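Inicio | Números anteriores | Autores | Normas de envío | Buscar

5 de junio de 2022
Por Agustina Cabral y Baltasar Ojeda

4. Lo que cambia en la nave: el turno de tarde en Rundidis

Llegué a la nave de Rundidis, en el polígono Echeverría, con una idea bastante hecha de lo que iba a encontrar, y la primera tarde se me cayó entera. Yo (Agustina; Baltasar se encargó de las entrevistas de la mañana y cuenta lo suyo en la sección 5) iba preparada para hablar de despidos y de miedo. De miedo hablamos, sí, pero mucho más de suelo: de quién puede pisar dónde, de por dónde se pasa con la transpaleta, de si una caja puesta un palmo más allá cuenta como «puesta» o como «tirada».

Para quien haya saltado directamente a esta sección: Rundidis prepara pedidos de recambios para talleres y en noviembre puso en marcha el sistema Greltunitz, un robot con brazo y pinza que recoge piezas y las deja en zonas señaladas. El material de base son 71 entrevistas, más las notas de campo que fuimos tomando los dos. El almacén mueve más de 3.000 referencias, y eso importa para entender lo que viene, porque la mayor parte de la plantilla se las sabía de memoria y estaba muy orgullosa de ello.

4.1. El oficio de colocar

Antes del robot, el sitio de cada cosa lo decidía quien la llevaba. Me lo explicaron de muchas maneras y casi siempre con las manos, dibujando en el aire el hueco donde «de toda la vida» iban los filtros o las correas. Una mozo de almacén con mucha antigüedad me dijo que ella colocaba pensando en la compañera que venía detrás: lo pesado abajo, lo que sale a primera hora cerca del muelle, lo raro donde se vea. ¡Y eso no estaba escrito en ninguna parte! Cuando los técnicos pidieron el procedimiento para configurar las rutas, el encargado les entregó un plano viejo que la plantilla había dejado de seguir hacía años.

Hubo entonces 2 semanas de reuniones al final del turno. A mí me parecen lo más interesante de todo el proceso, aunque en los informes de la empresa ocupan un párrafo. Los trabajadores tuvieron que contar en voz alta lo que hacían sin pensar, y discutieron entre ellos bastante más que con los técnicos. Uno de los entrevistados lo resumió así: «Yo creía que todos lo hacíamos igual, y resulta que cada uno tenía su almacén en la cabeza».

4.2. La cinta

De aquellas discusiones salió la decisión de marcar el suelo. En la literatura que manejamos se habla mucho de interfaces y de pantallas, y en mis notas la palabra que más se repite es «cinta». La cinta se respeta, la cinta se rodea, hay que pedir que muevan la cinta. Varias personas me contaron que al principio les daba rabia tener que desviarse por un rectángulo sin nada dentro (a mí también me pasó, lo confieso, y me llevé alguna bronca cariñosa). Con los meses la cosa se fue dando la vuelta, y ahora son ellas quienes avisan cuando alguien de otra sección deja un palé encima.

También ha cambiado la conversación. Antes se preguntaba a una persona dónde estaba una pieza; ahora se pregunta por una zona. Quienes llevan menos tiempo lo agradecen muchísimo, porque pueden trabajar solos desde los primeros días. A las veteranas les deja una sensación más agria, y yo no quisiera taparla con el dato de productividad: les consultan menos, y lo notan.
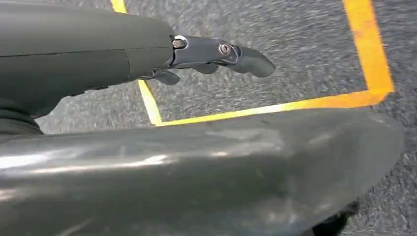
Figura 1. Brazo y pinza sobre una zona delimitada con cinta amarilla y naranja. La pinza está abierta y no sujeta nada.

4.3. Quién cuida de la máquina

Nadie en la plantilla tenía en su contrato la tarea de atender al robot, y aun así alguien tenía que hacerlo. En el turno de tarde se ofrecieron 2 personas que siguen ocupándose de ello: revisan las marcas del suelo, anotan las paradas y llaman al servicio técnico de Stokcombe cuando hace falta. Cobran lo mismo que antes. Lo dijeron sin enfado, casi de pasada, y fue Baltasar, al leer las transcripciones, quien me hizo volver a preguntar. En la segunda ronda ya apareció el enfado.

Creo que ahí hay un asunto que nuestro cuestionario no recogía bien. Preguntábamos por tareas perdidas y tareas nuevas, como si fueran columnas separadas, y este cuidado de la máquina se cuela entre las dos. En la sección 5 retomamos la cuestión con los datos del turno de mañana, donde el reparto se hizo por sorteo y las quejas fueron otras.

Contacto con la redacción | © 2022 Los autores | Volver arriba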